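The **mailer bag** (poly mailer if you're in the trade, courier bag if you're the one waiting at the door) is a thin, light plastic envelope for sending things that don't mind being squashed. I've packed orders on and off for years, first from a spare bedroom and later at a shared packing unit called Ustadside, so this entry leans toward small sellers. Feel free to fix it if you come from the big end of the business!

## What it is

At heart it's a tube of plastic film, sealed along the sides, open at one end, with a flap and a strip of glue under a peel-off liner. Most are made of polyethylene. The everyday kind is a sandwich of layers, pale on the outside so labels and printing show up, dark on the inside so you can't read the contents through it. Some have a second glue strip, so the customer can send the thing back in the same bag. I love those, and my customers love them a little too much.

People mix up mailers with padded envelopes all the time. A plain mailer has no cushioning whatsoever. It keeps off rain and grubby hands, and after that your sweater is on its own.

## Colors and printing

Gray and white are the ones I see most. Gray hides scuffs, and it's usually what you get when you order the cheapest carton. White looks smarter and takes bold printing well, so couriers and shops with a logo to show off tend to go for it.

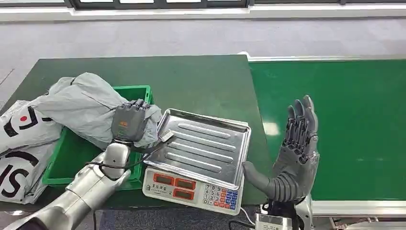

*Gray and white mailer bags beside a conveyor belt.*

Printed bags cost more per piece, and the real catch is the minimum order. When I asked Nullska, the supplier I still use, for a quote on my own design, the setup fee alone was more than I'd spent on packaging all spring. I bought a rubber stamp instead. Stamp ink smears on plastic, by the way, so now I stamp a paper sticker and put that on the flap.

## Sizes

There's no single standard, which drives me up the wall. Every maker has its own chart, some measure with the flap and some without, and "medium" means nothing at all. The last catalog I counted through had 109 sizes in it. I keep 5 on the shelf and have never wished for a sixth.

My rule for clothes is to fold the item, lay it on the bag and leave a couple of fingers of room on each side. Too tight and the side seams can split. Too loose and the parcel flops about, the label creases, and then the scanner won't read it.

## Thickness

Film thickness is given in microns or in mils, depending on where the seller is. Thin film is fine for a T-shirt. For jeans, or anything with a zipper or a buckle, I go up a grade. I once sent nearly 46 belts in the thin ones (a Murín order, back when they still did leather) and got a whole string of emails with pictures of buckles poking out. Lesson learned, and I refunded 17 of them.

## Handling and sorting

Floppy parcels are awkward in a way boxes aren't. They don't stack, they slide off each other, and a full heap of them can start moving when you pull one from the bottom. Small packing rooms get by with crates, one per route or per pickup, and a Saturday backlog can fill them faster than you'd think.
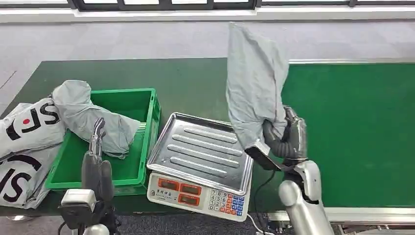 ## Reuse and recycling

You can reuse a mailer if you open it neatly. Cut close to the flap, turn it inside out if the film is clean, and close it with wide tape. Putik, the swap shop near me, takes used ones in bundles and hands them out free to anyone who asks, and most of my returns go out again in those.

Recycling is trickier. Thin film can jam the machinery at a lot of sorting plants, so many curbside programs won't take it, even when the bag has the little triangle on it. Store drop-off bins for plastic bags will sometimes accept mailers. 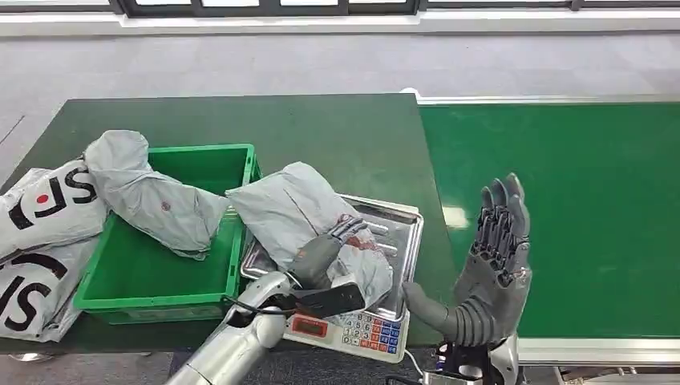

Before you drop any off, peel away the paper label and snip off the glue strip, as both can spoil a batch. It takes me one cup of coffee to do a month's worth.

## Alternatives

Paper mailers have come a long way, and I like the way they feel, but mine went soft in a wet May and I've been nervous ever since. Compostable film is the other option. Check what your local compost program takes before you pay extra for it, and check the use-by date too, as the older bags I had in the cupboard went brittle along the seams.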